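About the Skillmont Robotics Club

The Skillmont Robotics Club was founded by Dorothy Fairclough as an after-school activity for students in grades 9 through 12. It is now directed by Gerardo Testa and meets in the Birkett Building, where members share one workshop and two practice benches.

Students join in the fall and are placed on a programming, mechanical or documentation team. No earlier experience is required. New members complete a safety course with Adwoa Asante before they use the workshop – returning members repeat it each year. The first meeting this year is on 5th September.

The club enters the regional Basinetti Challenge each February. Last season its team earned 838 points in the retail handling event and advanced to the final round.
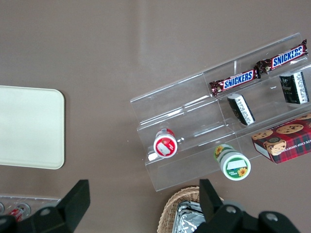 Retail handling is the club's main project for the current year. Students write and test the routines by which an arm finds, grasps and returns packaged goods. Practice items differ in shape and surface, from Snickers bars in their wrappers to small bottles lying on their sides, and the clear tiered stand gives students practice in planning a grasp close to a shelf divider. Results are recorded in the team notebook, which is reviewed by Imogen Kettle.

Families who wish to visit a practice session may contact the club through the main office.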